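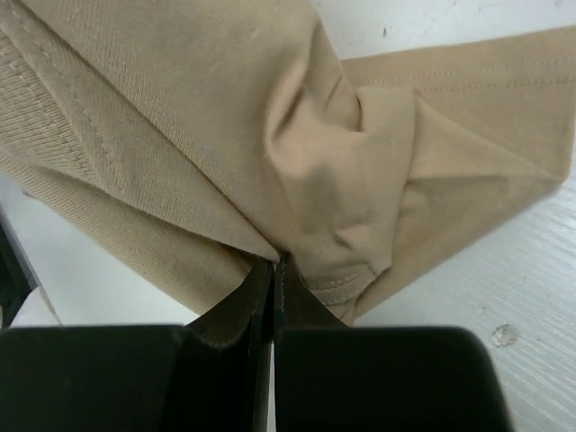
Killian Guillot reckons I should stop pricing arms and start pricing fingertips, as the arm will outlive three sets of them and the budget never shows it.

Fair point Killian, and it's going in the thread. So, right, the garment handling budget. A few of you asked how I'm planning next year's spend for the Ronddale bench and I said I'd write it up once the quotes were in. They're in! Posting this 10/3/24 so you can all laugh at me when the real invoices land.

First thing, the arm is the bit everyone asks about and it's the bit I've thought about least. We've got one, it works, it's paid for. What I'm budgeting for is everything that touches the cloth, or holds the cloth, or stops the cloth sliding off the table.

Soft knits are a pain to plan for. A box is a box, you look up its weight and pick a gripper. A tan top bunched up in a heap has about a hundred places you could pinch it and most of them bring up two layers when you wanted one. So narrow tips. Narrow tips wear faster (or I think they will, ask me in December) and that's where Killian's fingertip line comes in.

Two quotes for tips. Hedegaard want 349 a set, Brorkholm are cheaper per set but you have to take a minimum order and I haven't got the drawer space, never mind the money. Going with Hedegaard and ordering 5 sets. Yes, five. I had two in the spreadsheet until this morning.

Wrist camera: keeping the one we have. I was very tempted by a sharper one from Brindia and sat with the basket open all through lunch. Then I looked at what we've already got and you can follow a line of stitching along a hem with it, so what exactly was I going to do with the extra? Basket closed. Feeling smug.

The white tabletop stays too. I'd pencilled in a dark one, my thinking being pale cloth on a pale table is asking for trouble, but tan on white is fine so far. If we ever move on to white shirts I'll be back here eating my words.

Now the bit I forgot completely. Hangers!! You would not believe how long I spent on gripper quotes before it dawned on me that the hanger is half the job. Wood is nice, it's stiff and it keeps its shape, but varnish is shiny and it chips, and black fingers closing on a glossy rounded end is a different problem from black fingers closing on jersey. Same tips have to do both. I'm not paying for a tool changer, I've seen the price.

So there's a hanger line now. I've put down 50 of them, plain wooden, all one shape. Somebody at work said use whatever's in the cupboard, and I do get it, but if every hanger is different then I'm testing hangers and I'd quite like to be testing the robot.
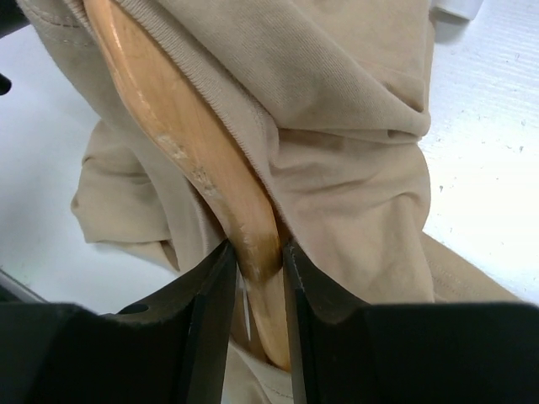

What's on the list, as of tonight

Fingertips, 5 sets, Hedegaard. Hangers, 50, from whoever has them in stock. A crate of secondhand tops in different weights. Spare cable for the gripper. Cleaning stuff for the table, which I keep buying out of my own pocket like a mug.

Total comes to 2162 including delivery. I've left the cable in even though the old one's fine, and if anyone asks me to trim it that's the first thing to go. The fingertips are staying.

Still open: do I buy the tops all in one go or a few at a time? If you've done a cloth project and have opinions on this please shout, replies are open and I'm not sending the order off till the end of the week.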